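3.2 Submission records and waiting times

The second source of material is the submission record kept by the two magazines. Pekix, a quarterly of crime and mystery stories, keeps a log in which each manuscript is given a line on arrival. Tritier publishes mostly fantasy and takes work through an online form, so its dates of receipt are exact. At Pekix the date is the day on which an editor opened the message, and this can fall well after the day it was sent. We did not try to correct for the difference.

From the two logs we drew 860 short stories. Flash pieces, poems and reprints were left out, as were stories asked for by an editor in advance. For each story we noted the length in words, whether the writer had sold to the same magazine before, the date of the reply, and the kind of reply. Replies were sorted into form rejection, personal rejection, request for changes and acceptance. Do and Kang coded the replies separately and settled differences by talking them through with Ryu. Most of these concerned form letters to which an editor had added one short sentence. We counted them as personal if the sentence could only have been written by someone who had read the story.

Of the 860 stories, 62 were accepted, either at once or after changes. Stories that were accepted had nearly always been held longer than those that were turned down. Writers seem to know this. Several of those we interviewed said that they began to hope once the usual reply time had gone by, and two of them kept a note of the longest wait reported by other writers on the Arkbridge message board. A long silence did not always mean interest, however. At Pekix a batch of stories received in December sat unread while the previous reader was being replaced, and their writers waited as long as those whose work was passed up to the editor.

The writers' own accounts were gathered by Yip in interviews held at their homes or places of work. Each was asked to go through one story from first draft to printed issue.
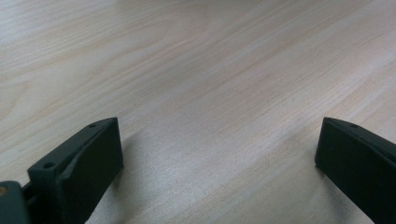 Figure 2. Wooden tabletop.

3.3 From acceptance to print

Acceptance is often treated as the end of the process, but for the writers it opened a further wait. Contracts came by email at both magazines. Proofs followed at Tritier and were sent only on request at Pekix, where three writers said they had not known they could ask. The date of the issue was sometimes changed after the contract had been signed, usually to balance the lengths of the stories in it.

Subscribers tended to receive their copies before contributors did. One writer learned that her first story was out when a cousin rang to say he had read it. Noh has described the same pattern among small poetry magazines, where contributors' copies go out in a second posting.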